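July, mid-morning, coffee corner again

Picked up where I left off on the cup table. I'd promised myself this was going to be a quick one (ha!) and then spent the first stretch just getting rid of what had built up on the bench next door. Three carrier bags went to recycling, plus the box the old lids came in, which has been propping the storeroom door open since spring, so now the door needs a proper wedge. If you have one, leave it on my desk please.

Main question for this round: what do we want on the table for the take-away set, and what is just clutter? Trarnley sent the paper cups in sleeves of 35, which is an annoying number when you're trying to split things evenly, but the cups themselves are nice. Stiff rim, and they come apart without that squeak the last lot had. The Orkolska ones nest too deep and you end up peeling them with a fingernail. I've moved the Orkolska sleeves to the bottom shelf and I'd be happy never to open them again, so if anyone needs cups for paint or screws, help yourselves.

Stirrers: the pack says 700 and I believe it. I dropped a handful behind the sink and I'm still finding them. Wooden ones only from now on, the plastic ones bent when Áine left them by the window. She also thinks we should stand the stirrers up in something heavier, because a light holder goes over as soon as you pull more than one out. Fair point! Must look for a small jar, or one of those squat glass things from the Hrnčiar order.

Napkins. I keep going back and forth on flat versus crumpled. Flat looks tidy but it's hard to tell a fresh one from one that's been sitting there all week, and a crumpled one at least reads as "used, please clear". Going with crumpled for the clearing-up round and flat for the serving round. Wrote it on the whiteboard so I can't change my mind again after lunch.

The gift bag with the red shapes is staying. I like having something with a string handle in the set, and it's a good size for cups plus napkins. I did wonder about the Stirach bags, but at 299 for the carton I'd want to see one first. Asked them for a sample, no reply yet.

11:40, cup round:

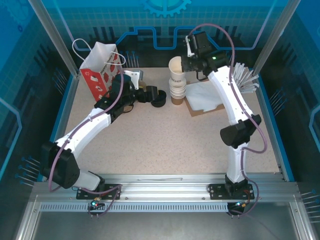

Paper cup over the stack, small brown cup on its side. Napkin on the cardboard, gift bag at the back left.

The cardboard sheet under the napkin is a keeper, it gives that side of the table its own spot and I can swap it when it gets grubby. Cut 2 spares from the lid box before it went out.

To do:
order more of the Trarnley cups, same print
jar for stirrers
chase Stirach about the bag
ask Áine where the other small brown cups went, I can't find them in the cupboard
door wedge!!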